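Report on the Open Day at the Grakberg Robotics Laboratory
Students: Noelia Cuesta, Iker Nieto, Xuân Lưu
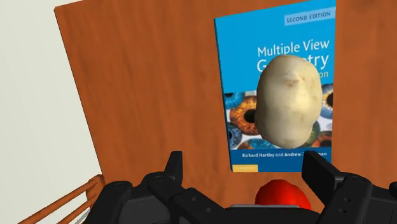 Our class visited the laboratory in January, in the second month of the course. The visit was organized by our teacher, Mr. Aurelio Escobar, and it took the whole morning. The purpose of this report is to explain what we learned about testing a robot gripper in simulation.

1. The demonstration

The demonstration was given by Maximiliano Vallejo, an engineer of the laboratory. He showed us a program called Nitau, in which a robot with two fingers works at a table inside the computer. On the screen we saw a wooden table with a book and a potato resting on the book. The book was a second edition by Richard Hartley and a second author, and Iker recognized it from the library of our school.

Mr. Vallejo explained that a potato is a difficult object for a program, for the reason that every potato has a different shape. A box has flat sides and the fingers can take it easily. With a potato the program must first decide from which side to close the fingers. The printed cover under it makes the task harder, as the program must separate the object from the pictures behind it.

2. Results we were given

The laboratory gave us the results of one series of tests. The series had 684 attempts in simulation. In 212 of them the object was lost before it was lifted, and in 72 of them the gripper touched the object below and moved it. We asked if the same numbers are expected with a real arm. The answer was that they do not know yet.

3. Questions from the students

Xuân asked how the friction of the skin is chosen. It is one value for the whole object, and it is changed a little in each attempt. Noelia asked about the camera, and we learned that its position is also changed between the tests.

4. Difficulties

Our notes about the calculation of the finger force are not complete, because this part was explained very fast. Mr. Vallejo has promised to send us his slides, and we will add them to the appendix.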